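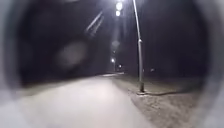

Figure 2. A paved path at night, with a grass verge to the right.

4.1 Why people skip the shortcut

I went in thinking distance would explain everything. It didn't! Of the 400 Plesten residents who answered my survey, plenty told me they take the longer street home after dark – even when they're tired and carrying groceries. Iveta Zeman found the same habit in her interviews, and I lean on her coding scheme in Section 5.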